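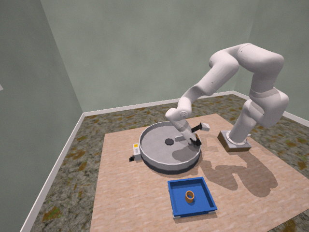 Why does the shared calendar show every booking an hour late after the update?
The calendar server went back to its default time zone when Koltora was upgraded, and the bookings are stored correctly underneath.

Ticket opened Oct 16, 2019
Product: Koltora Calendar, Altholm office
Status: closed

Reported: 26 bookings show one hour late in the web view. The desktop client shows the right times. Phones are mixed — some right, some wrong.

Checked the time zone under Site Settings. It was blank. It had been set in May and the upgrade cleared it. Set it again, saved, restarted the calendar service. Web view still wrong.

Cleared the server cache and waited 20 minutes. Web view now correct for all but 2 bookings.

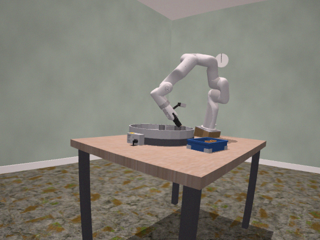
Both of the leftover bookings were recurring ones imported from Clukar. Imported entries carry their own time zone line, and the site setting does not override it. Opened each one, picked the zone by hand, chose "apply to all in series" and saved. Both now show correctly.

Phones: removed the account and added it back. Pulling down to refresh did not help.

Unnithan room display was still an hour off after all this. It keeps a local copy — unplugged it, plugged it back in, and it picked up the new times.

Do not edit bookings one at a time before the site setting is fixed. They will move again once it is.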